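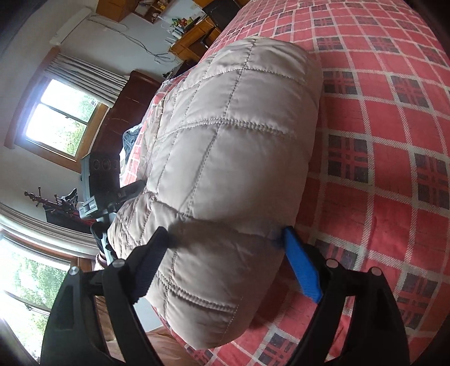 The Clanon quilted comforter in beige, bundled up on the guest bed.

Clanon All-Season Comforter, Queen Size
Reviewed by Jayanthi Krishnan
Aug 3, 2025

I bought the Clanon in May to replace a down comforter that had started leaking feathers at one corner. I wanted something I could wash at home, that would not be too hot for spring and fall, and that cost less than a new down one. I paid $80 for the queen, and shipping was free. It has been on one bed or another in our house ever since.

The first thing to know is that it comes vacuum packed. The instructions say to leave it flat for a day before using it. Mine needed 2 days before the corners filled out. There was a faint factory smell when I opened the bag, and it went away after the first wash.

Warmth

Clanon calls this an all-season comforter. I would call it a three-season one. We keep the bedroom at 66 degrees at night, and with a top sheet under it I was comfortable all through May. My husband, who sleeps warmer than I do, pushed it down to his waist most nights. In July we moved it to the guest room and used a cotton blanket on our own bed. I have not had it through a winter yet, but I expect to need another layer on top of it when the heat goes down at night.

Fabric and stitching

The shell is smooth and has a slight shine to it. It is not noisy, but it is slippery. On a made bed it slides toward the foot overnight unless it is tucked in or inside a cover. I use it in a Jeretti duvet cover with corner ties, and that mostly took care of the sliding. The comforter does have loops at the corners, but they are small, and it takes some patience to get a tie through them.

The stitching has held up. I have washed it four times and found one loose thread, near a corner, which I trimmed. The fabric puckers a little along the seams. If you plan to use it without a cover, you may care about that. Inside a cover it makes no difference.

Washing

The care tag says cold water, gentle cycle, low heat. Our front loader holds it, but only just, and I would not try a king size in there. Drying is slow. At low heat it takes some 80 minutes, and I stop the dryer halfway to turn the comforter over or the middle stays damp. After the third wash the fill had bunched up in a few of the panels. I shook it out and worked the lumps apart by hand, and they have not been as bad since.

Storage

It rolls up tighter than I expected for something this thick, although it will not stay rolled unless you strap it. No storage bag is included. The Paisan comforter I had in college came with a zippered one, and I would have liked the same with this.

Compared with the Sudamov

My sister has the Sudamov, which costs more. Hers is heavier and stays put better. It is also too big for her washer, so she takes it to the laundromat. I would still pick the Clanon for that reason alone.

Rating: 4 out of 5. I took off a point for the slippery shell and the small corner loops. I plan to update this review after the winter.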